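Brutum-Zelle, Einrichten und Pflege
Abschnitt 4: Bestückplatz für Prozessor und Speicher
Von Deok-su Seol, Stand Februar

Dieser Abschnitt setzt voraus, dass der Arm referenziert ist und die Steuerung Gadomley ohne Fehlermeldung hochfährt. Wer das noch nicht hat, geht zurück zu Abschnitt 3. Alle anderen: viel Spaß, jetzt kommt der schönste Teil der Zelle!

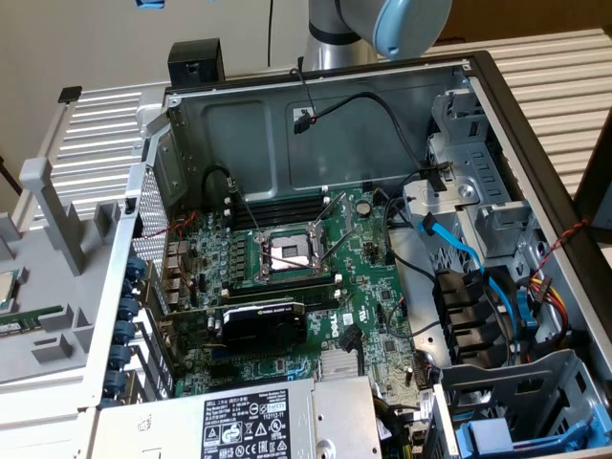
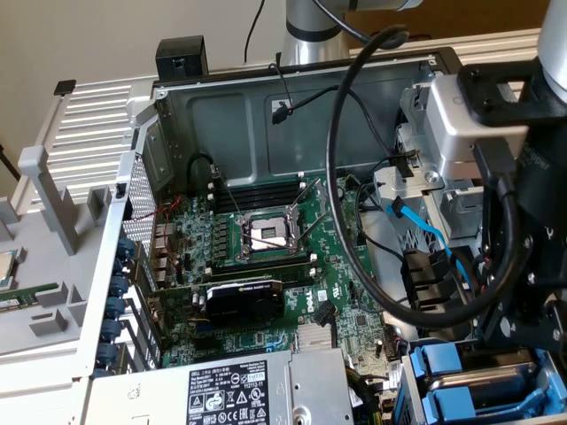
Arm über dem offenen Gehäuse, CPU-Sockel leer, Halteplatte geöffnet

Die Einrichtung am Bestückplatz beginnt immer am Gehäuse und erst danach am Arm. Ein Rechner, der um ein paar Millimeter verrutscht liegt, lässt sich zwar in der Software ausgleichen, aber man schleppt die Korrektur dann durch jedes weitere Programm mit. Legt den Tower auf die Seite, Mainboard nach oben, und schiebt die graue Teileablage links neben das Gehäuse. Prozessor und Speichermodul liegen dort zwischen den Stegen, der Prozessor mit seinem silbernen Heatspreader, das grüne Modul quer darunter. Diese Anordnung ist in Gadomley als Vorlage »Ablage links« hinterlegt und erspart euch eine Menge Teacharbeit. Wer lieber rechts ablegt, muss sämtliche Anfahrpunkte neu aufnehmen und kommt außerdem dem Laufwerkskäfig in die Quere.

VORSICHT: Vor jedem Griff ins Gehäuse Antrieb stillsetzen und Schlüsselschalter auf Handbetrieb. Der Tower bleibt während der gesamten Arbeit vom Netz getrennt. Erdungsband anlegen.

4.1 Gehäuse ausrichten

1. Tower gegen die beiden Anschläge der Grundplatte schieben. Die Seite mit den Steckkartenblenden zeigt zur Teileablage.
2. Die blauen Verriegelungen an den Blenden auf festen Sitz prüfen. Eine hochstehende Verriegelung reicht, um den Greifer beim Umsetzen hängen zu lassen.
3. Lose Kabel im Gehäuse so legen, dass der Bereich über Sockel und Speicherbänken frei bleibt. Das blaue SATA-Kabel beim Laufwerkskäfig darf stecken bleiben, solange es nicht über das Board ragt.
4. Gehäuse von Hand leicht anstoßen. Bewegt es sich, Anschläge nachziehen und Schritt 1 wiederholen.

4.2 Schlauchpaket und Kabelschleife

Der Arm braucht am Handgelenk Luft, damit er den Greifer drehen kann, ohne am Kabel zu ziehen. Die Schleife soll in weitem Bogen hängen. Zu kurz gebunden zieht sie den Greifer aus der Achse, und ihr sucht den Fehler dann stundenlang in der Kalibrierung (ich spreche aus Erfahrung).

1. Arm in die Position »Service oben« fahren.
2. Klettbänder lösen, Kabel entspannen, Bänder locker wieder schließen.
3. Handgelenk im Schritttempo einmal in beide Endlagen drehen und dabei die Schleife beobachten.
4. Arm über den Laufwerkskäfig fahren. Die Schleife darf vor dem Käfig vorbeilaufen, aber nirgends an den Blechkanten scheuern.

Hinweis: Nach 900 Betriebsstunden die Ummantelung auf Scheuerstellen kontrollieren. Ersatz gibt es über Chmielewska, bitte die lange Ausführung bestellen.

4.3 Sockel vorbereiten

1. Haltehebel von Hand entriegeln und ganz nach oben führen.
2. Halteplatte aufklappen. Sie muss von allein offen stehen bleiben.
3. Sockel unter der Lupe auf Staub und verbogene Kontakte prüfen. Kontakte nie berühren, auch nicht mit dem Pinsel.
4. In Gadomley »Sockel offen« bestätigen.

VORSICHT: Die Hebel stehen in dieser Stellung schräg nach oben und ragen in den Fahrweg. Der Greifer fährt den Sockel deshalb senkrecht von oben an, niemals seitlich. Wer die Bahn selbst anpasst, lässt die Sicherheitshöhe von 60 mm stehen.

4.4 Punkte teachen

Jetzt wird es richtig nett, denn die Handführung am Brutum läuft butterweich.

1. Handführung einschalten und den Greifer über den Prozessor in der Ablage bringen. Punkt P1 speichern.
2. Langsam absenken, bis die Backen auf halber Höhe der Prozessorkante stehen. Punkt P2 speichern.
3. Zurück auf P1, dann leer über die Sockelmitte. Punkt P3 speichern.
4. Absenken, bis Gadomley den Annäherungswert grün anzeigt. Punkt P4 speichern.
5. Für das Speichermodul ebenso verfahren, Punkte P5 bis P8. Bei Boards mit zwei Speicherbänken, ober- und unterhalb des Sockels, vorher die Zielbank auswählen.
6. Programm ohne Teil im Einzelschritt abfahren. Eine Hand bleibt am Zustimmtaster.

Hinweis: Orientierungsmarke am Prozessor und Marke am Sockel müssen übereinstimmen, bevor P2 gespeichert wird. Gadomley prüft das nicht!

4.5 Probelauf

1. Geschwindigkeit auf die niedrigste Stufe stellen.
2. Mit einem ausgemusterten Prozessor 3 vollständige Zyklen fahren.
3. Nach jedem Zyklus den Sitz im Sockel ansehen. Der Prozessor muss plan aufliegen, ohne Nachdrücken.
4. Liegt er schief, P4 neu teachen. Nicht an der Greifkraft drehen.
5. Passt alles, Programm sichern und die Geschwindigkeit stufenweise anheben.

Die Halteplatte schließt in dieser Ausbaustufe weiterhin der Mensch. Ein Programm dafür ist in Arbeit, und die ersten Versuche machen mir großen Spaß, aber freigegeben ist noch nichts.

4.6 Laufende Pflege

Greiferbacken vor jeder Schicht mit einem fusselfreien Tuch und etwas Mistex abwischen, dann vollständig trocknen lassen. Kein Reiniger in der Nähe des offenen Sockels, also Arm vorher zur Seite fahren. Die Stege der Teileablage auf Grate prüfen. Nach etwa 1.000 Zyklen die Schrauben am Greiferflansch nachziehen und P1 und P3 kontrollieren.

Weitere Abschnitte
Abschnitt 3: Arm referenzieren
Abschnitt 5: Greiferbacken wechseln
Abschnitt 6: Fehlermeldungen in Gadomley
Anhang B: Verschleißteile von Chmielewska
Zuletzt geändert: Sicherheitshöhen am Bestückplatz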